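The Hand Behind the Robot

I spent most of April learning to drive a robot arm that does not exist. It lives in a simulator called Draltetti, and the company that asked me to try it, Werumska, makes a living from the idea that anybody can teach a robot anything. You hold a controller, you do the chore yourself through the arm, and the software keeps a record of every motion. Do it enough times and a program learns to do the chore without you. The sales page calls this "showing, not coding." I came away thinking the showing is real and the learning is mostly a matter of how kind you are when you judge it.

The set I was given goes by the name Platora. It amounts to a black arm on an orange plate, bolted to a pale square table, with a low walled pen off to one side and a lot of small stuff lying about: cubes, flat pads, thin rods, a blue ball. You get used to it fast. After an hour I had stopped thinking of it as a picture and was swearing at the cubes.
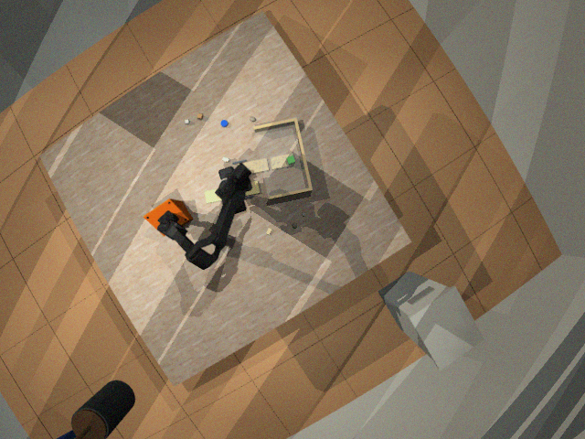 What a demonstration leaves out

People who sell this kind of teaching like to compare it to a parent showing a child how to tie a shoe. I have tied shoes for children, and I remember talking the whole time. I said things like "not that tight" and "no, the other loop." A recorded demonstration has none of that. It has joint angles, camera views and the moments when the gripper closed. Whatever I meant by all of it stayed in my head.

Take a plain job, such as moving a cube onto a pad. On one run I came in from the left because my wrist was tired. On the next I came in from the right because I had just been on the phone and had picked up the controller in a different grip. I paused over the cube, sometimes for a long while, deciding. To the recorder, a pause while I think and a pause while I reach for my coffee are the same pause. Both go into the training set and both get copied. I watched a trained arm stop dead above a cube and hang there, and I knew exactly where it had picked up the habit.

The usual answer is to collect more. Sotiris Vasilakis, who ran the sessions I sat in on, had gathered 2097 demonstrations of small table chores by the time I arrived, and he was cheerful about needing more. My own share came to 165 that he considered clean. I asked what made one clean. He said, fairly enough, that you know it when you see it. That may be so, but it's an odd base for a method that is supposed to take human judgment and turn it into something a machine can use. The judgment is all still there. It has just moved to the person throwing out the bad runs.

The view from the wrist

My second complaint is about seeing. When I drove the arm I had a big screen, a view from overhead and the freedom to lean back and look at the whole table. I planned around the pen walls long before I got near them. The learned program in our setup worked mainly from a wide camera close to the gripper, and the world looks very different from down there. The fingers swallow half of it. The table bends up at the sides like a soup bowl. A cube between the fingers takes up more room than the far end of the job does, even though the far end of the job is where you're trying to go.

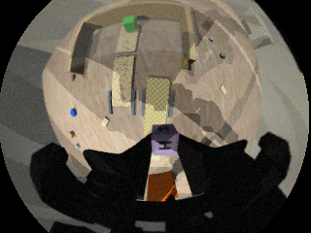
So I was making choices with knowledge the student never had. Researchers know this problem well, and they have fixes for it, the simplest being to make the human look through the robot's camera and nothing else. We tried that for an afternoon. My clean runs dropped to 2 before I asked for the overhead view back. Sotiris gave it to me without much of a fight, and I suspect the same bargain gets struck in a lot of other rooms. The person doing the driving is paid by the finished run. Of course they'll take the better view.

I don't want to pretend the thing never works. It does, and it can be lovely to watch. One trained program went for a green cube with a small sideways tilt of the gripper that I recognized as mine, the way you might hear your own phrase come out of a friend's mouth. I was pleased for the rest of the day. Then someone at Ververidis, the firm paying for the trial, asked whether it would still work with the pads shifted over, and we shifted them, and the arm went confidently to where the pads used to be. It did that 5 times in a row.

Supporters will say that this is a toy table in a simulator and that I should wait for bigger data and better models. Maybe. But a simulated table is the friendly version. Nothing in it is sticky. The lid is never on crooked. If you knock a block off the edge you press a key and everything goes back where it was. I pressed that key more often than any other, and none of those presses appear in the final set, which holds only the runs where things went well. An arm brought up on nothing but good days has no idea what to do on a bad one. A person learning a trade sees the foreman drop something in the first week and sees how he picks it up.

What I would like from the companies selling this is a dull number on the front page: how many hours of somebody's hand went into each chore, including the runs that were thrown away. I asked Werumska for it twice. They sent me a very nice video. The arm in it moved beautifully, and I spent the whole clip wondering how many tries it took and who was holding the controller.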